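The Second Life of the Corner Grocery

The Czerwiński building on Broleck Street sold groceries for most of the last century. Then it sold carpet, then phones, and for six years it sold nothing. Last November it opened again as a food store, owned by the people who shop there.

There are 804 member households. Each paid $163 for a share, which can be spread over a year. Members get one vote each, no matter how much they spend, and anyone in town can shop without joining.

The store is small. It stocks 793 items, where the supermarket out on the highway carries many thousands. Milk, bread, eggs and produce take up the front half. Dry goods come from Brollora, a regional wholesaler that agreed to deliver twice a week once the order got large enough.
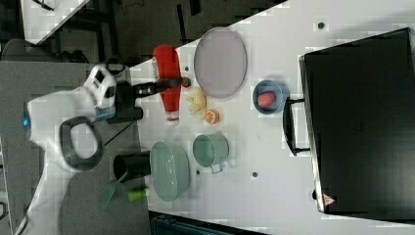
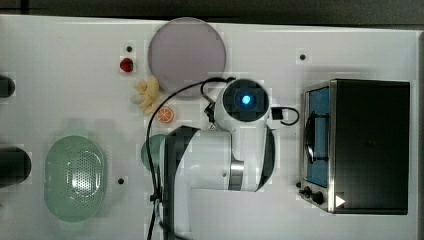
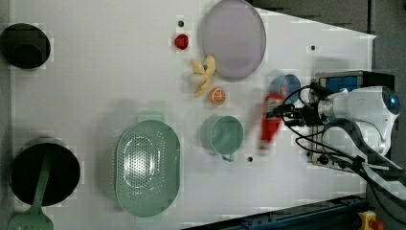
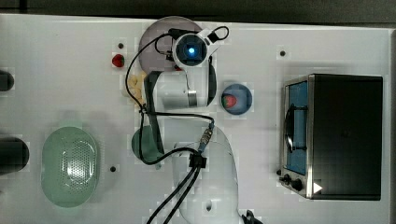
Can a store this size match supermarket prices?

On some things it can. Eggs and potatoes come straight from nearby farms and often cost less than on the highway. Canned goods and cereal cost more, and members say they still drive out for those.

Rent is the reason the numbers work at all. The building's owner signed a ten-year lease at a fixed rate, and the shelving came secondhand from a closed pharmacy. The checkout runs on Fivex, a basic register program that took the staff an afternoon to learn.

Fruit is the hardest part. It spoils fast, and in the first spring the store threw out more than it could afford. Now the buyer orders less, and by Saturday evening the bins are often bare. The next members' meeting is on 19th August, with longer Sunday hours up for a vote.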